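Bringing Burico Home

Thursday, March 29, 2018

We signed the papers for Burico on Saturday. He is a gray tabby, 12 years old, and he had been at the Nollthorpe shelter since August. The name came with him. I asked the woman at the desk if she knew where it was from and she didn't.

I had gone in to look at a younger cat called Zeltwood, but she had a hold on her already. Burico was asleep in the next kennel with his back to the door. I sat with him for a while and he let me scratch his chin, and then he went back to sleep on my coat. 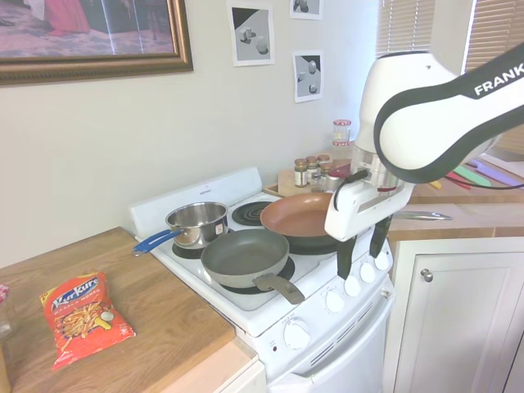
The first night he stayed under the bed and ate nothing. The shelter had told me to keep him in one room for a few days, so I put his litter box, water and food in the bedroom and mostly left him alone. By the second evening he was out and walking along the baseboards. Now he wants windows. Horizontal blinds like the beige ones are a problem with a cat, and I've started leaving mine raised a few inches at the bottom so he can get his head under without bending the slats.

Dr. Saragih saw him on Monday. He weighs 12 pounds and needs 2 teeth out, which will cost nearly $1000. I knew an older cat would come with bills, and I had put money aside. She also wants him on wet food, and he has no objection.

My neighbor Haziq Liem will feed him when I'm away next month. They have met once. Burico sniffed his shoes and left the room.

Dental appointment is in 5 days. I'll post again after that.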